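The Slow Return of the Shared Kitchen

In Vonovdale, the old dairy stood closed for many years. Now its doors open at six in the morning, and by seven you can smell onions from the bus stop. Members pay a small fee each month and come to cook in quantity, together with people they did not know before. 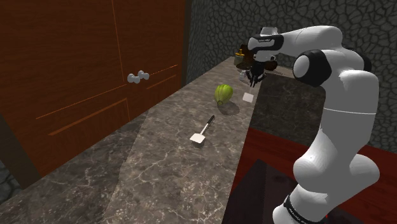 Issue 70 | Page 2

I visited in November, when the quince arrives. The group from Trosholm had brought 772 jars and was worried it would not be enough. My own grandmother cooked for a full street, so this worry was familiar to me.

The idea is not new. Many villages once had a common oven, and each family had its hour. What disappeared was mostly the habit of waiting for each other.

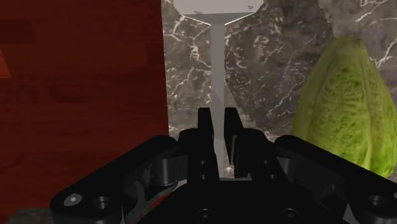

It comes back slowly, and with some quarrels. The Bouzid bakery, which rents the night hours, wants the ovens kept warm until morning. The soup makers want the gas bill divided in a more just way. Both sides explained me their position at length — and both gave me something to eat while doing so.
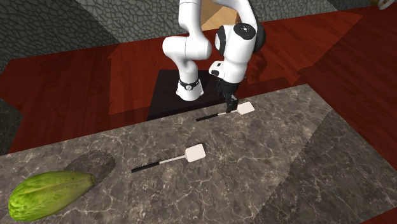 What It Costs

The membership has reached about 700 households. A similar kitchen in Gavura closed after one winter, when the rent went up. In Vonovdale the town owns the building, and the lease will be discussed again in spring.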